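Ticket 525: Floral tablecloth, blue color is running at the fold
Product: Farina table linen, blue floral on white
Opened by: Fiorella Zanetti, Skellesmont
Handled by: Renzo Piras, Rallgate linen support
Status: waiting for customer

Fiorella wrote:
Good morning. I bought the Farina cloth in October and I have washed it 3 times. After the last wash I see a pale blue shadow on the white ground, near the fold. It is not on the whole cloth, only on a part as wide as my hand. I washed at 40 degrees with the normal powder. I would like to know if I can save it before the holidays, because we will be 15 at the table and I don't have another one of this size.

Renzo replied:
Thank you for the clear message. Please tell me if the cloth was washed alone, and how long it stayed in the machine after the end of the program.

Fiorella wrote:
It was washed together with two kitchen towels, which have dark blue checks. I forgot everything in the machine for one night.

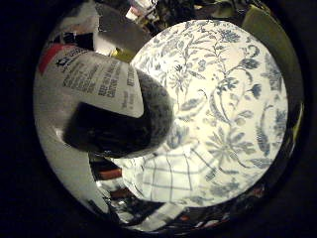 Blue floral print, with the checked cloth

Renzo replied:
I recognize the print, thank you. I think the color comes from the towels and the long night in the machine, but I cannot be certain. Please do these steps in this order:
1. Do not iron the cloth. Heat can fix the blue shadow.
2. Put it in cool water with a color run remover made for cotton. Follow the dose on the package.
3. Rinse until the water is clear.
4. Wash it alone at 30 degrees and take it out immediately.
5. Dry it flat, away from the radiator.

Fiorella wrote, Sat 22 December:
I did all the steps. The shadow is much lighter, but in daylight I can still find it. I can cover that part with the serving dish. I also have one other question, about the Skudel plate with the gray-blue flowers that I want to put on this cloth.
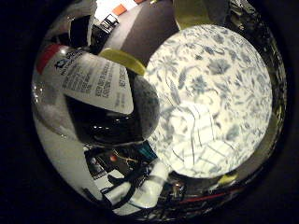 Can I wash the Skudel plate in the dishwasher together with the glasses?
Use the gentle program, and leave enough space so that the plate does not touch the glasses.

Renzo replied:
For the cloth, you can repeat steps 2 to 5 one more time. If the shadow is still there after that, please write in this same ticket and I will ask for a replacement. I leave it open until you answer.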